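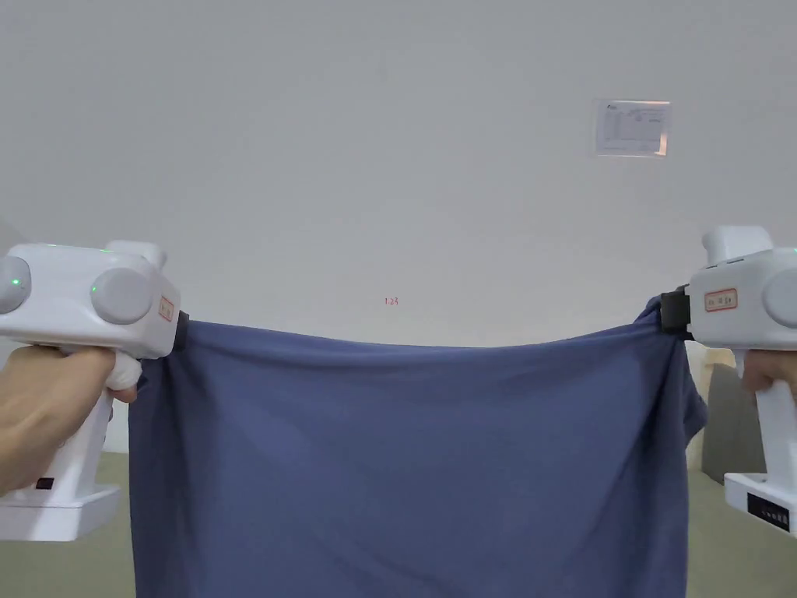
Friday, February. Job 2946, the wing mirror. The question is still whether the broken housing from the verge came off the van the driver says was parked all night. Gudrun Blomqvist wants the fabric transfer work kept apart from the plastics work, and I agree, mostly so I only have to worry about one thing at a time. Cloth is a nuisance anyway. Hold a blue-gray one up by its top edge, fairly taut, and you still get wrinkles running down it and a bunch of material at one end, and under low side light any of those can pass for a scuff mark. I have circled creases in pencil before now and had to go find the eraser.

Plastics, then. Laid out the housing fragments on the tray and dry-fitted the ones with clean edges. The long curved piece sits against the stub from the van with no gap I can see at low power. The short one doesn't sit against anything. It may be from a different accident altogether, that verge being popular.
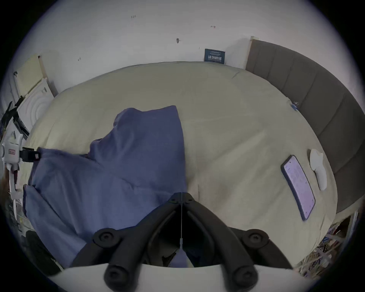
Moved to the comparison scope after lunch. The Lulance stage has its drift back, so every focus has to be done twice and sworn at once. Tool marks on the inside of the clip line up across the break: four fine lines, one thick, then a gap. Took 255 frames, of which I expect to keep a handful. Note to whoever has the scope Monday morning: the left knob is not loose, it's just like that.

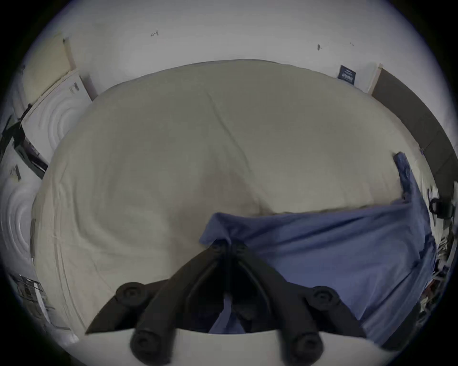 Read time: 2 min

Paint next. One smear on the edge of the long fragment, white over gray primer. Wet-sanded the reference chip from the van door with 200 grit to get the bulk off, then finished on 3000. Layer order matches. Layer order also matches nearly every white van in the county, so I've written "consistent with" and underlined it. The Backlund people will ask for a percentage. They always do, and they'll get the same sentence with the underlining taken out.

Doravent have sent the wrong mounting resin again. Used the last of the old tub. It set with bubbles, all at the end I don't need, so I'm calling that a good batch.
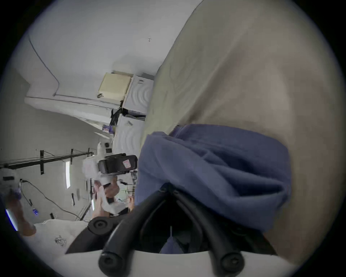

Still to do: infrared on the smear, repeat the clip photos with the light from the other side, chase Hodivley for the mirror part number so we know which model years share that housing. The driver's account has now moved from "parked all night" to "parked most of the night." No change to the bench plan. Fragments back in the cabinet, bagged and signed, the odd short one in its own bag with a question mark on my copy of the list only.

Bench notes, Collision Materials Room | Corrections to the duty examiner | Back to top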